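Resealing the joint behind a washbasin

Old sealant has to come out completely before new sealant will hold. Score along both edges with a sharp blade, keeping it flat to the tile, and pull the bead away in one length where possible. Soften any residue with sealant remover and leave it for the time stated on the tube. 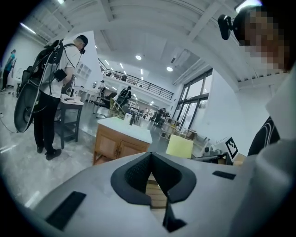

Wipe the joint with methylated spirit and let it dry. Run masking tape along the wall and along the basin, leaving a gap of 6 mm — wider if the wall is uneven. Cut the nozzle at an angle to match.

Apply the bead in one pass at a steady speed. Smooth it once with a damp profiling tool, then peel off the tape while the sealant is still wet.

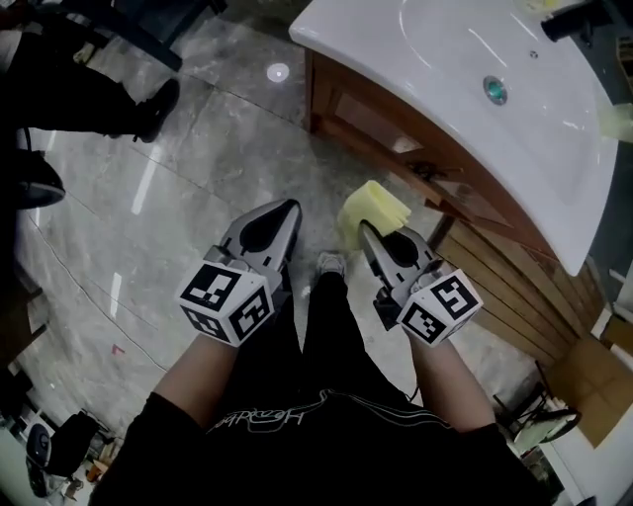

Kiri Cosgrove

Curing depends on temperature and the depth of the bead. Keep the joint dry for 24 hours — longer in an unheated room. Cap the nozzle and store the tube upright.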